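Sync client stuck on "processing changes" after moving a folder

Posted 6/9/22 by Trakden

So I moved my recipe folder (3463 files, mostly kitchen photos and scans) from my desktop into the synced cloud folder, and it's been stuck ever since. I've restarted twice and the little arrows just keep spinning! I'd like it all on my laptop before a trip in August. Is it the file names?
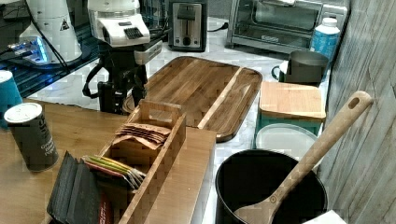 Drustau

Could be the names. Mine choked on a file with a # in it once. Pause syncing, move everything back out, then add it in batches of 100 or so and see which batch hangs.

Lonurico

I'd check the path length first — nested folders get you every time. Shorten the top folder's name, then quit the client completely and reopen it.

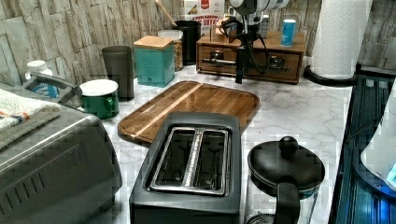 After that, right-click the folder and pick "Always keep on this device," or you'll only have placeholders on the plane. Mine took 2 hours on slow wifi.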